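Robot Trained on Its Own Mistakes Tidies Up Faster

A household robot can learn to pick up books and other flat items with far less practice if it studies its near misses, according to a research team at Jandora. The group posted its results online on 8th June.

The method, called Furcombe, was tested entirely in simulation. A two-armed robot was placed in a series of virtual bedrooms and told to clear the tops of dressers, tables and nightstands. Each room had a different layout, with different furniture and different clutter.

Most training programs throw out failed attempts. Furcombe keeps the ones that came close and looks for the moment the grip started to go wrong. The robot then goes back to that moment and tries again with a small change in how it reaches.

"A book lying flat is hard for a gripper," said Oksana Chornovol, who led the work. "You can't get under it, and the covers are smooth. We had runs where the robot pushed the same book across the table until it fell off the back. There was a lot to learn from those runs."

The team trained the system on 714 attempts in May. An earlier version needed several thousand to reach the same level, Chornovol said. 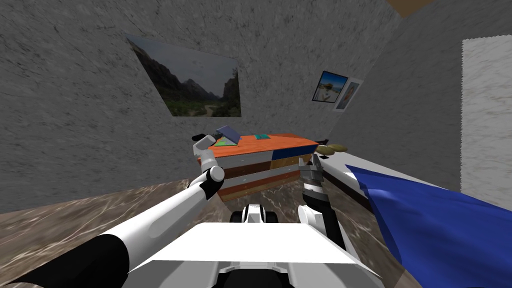
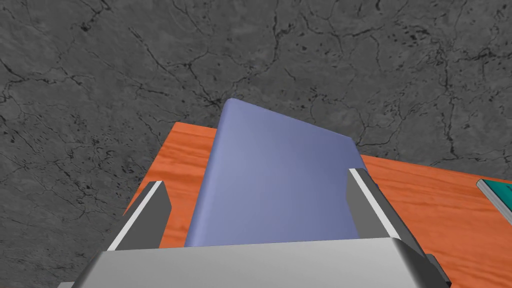 Simulated views from the Jandora study: the two-armed robot at a chest of drawers, first picture, and a flat blue-lavender object held in a gripper, second picture.

In the final tests, the robot worked in 54 rooms it had not been trained in. It was scored on whether it could lift each item, hold it steady and set it down in a marked spot. Books and flat boxes gave the best results. Small objects near a wall gave the worst, and the robot sometimes needed up to 6 tries to get hold of one.

The simulator, Kitport, was built by the software firm Lehtinen and is used by several robotics labs. It lets researchers save a run at any point and restart it from there, a feature the Furcombe method depends on. That also limits where the method can be used, because a real robot can't rewind a dropped book.

Chornovol said the next step is to move the trained system onto a physical robot and see how much of the skill carries over. The group has two arms set up in its lab for that work. She would not say when results might be ready.

Last updated: 8th June

Comments

rowdy_gull: So it can pick up a book. Call me when it does laundry.

Tess M.: Would like to see the numbers on the small objects. "Worst" could mean a lot of things.

pkl22: Simulation is one thing, my kid's dresser is another.

Contact the newsroom | Copyright, all rights reserved | Back to top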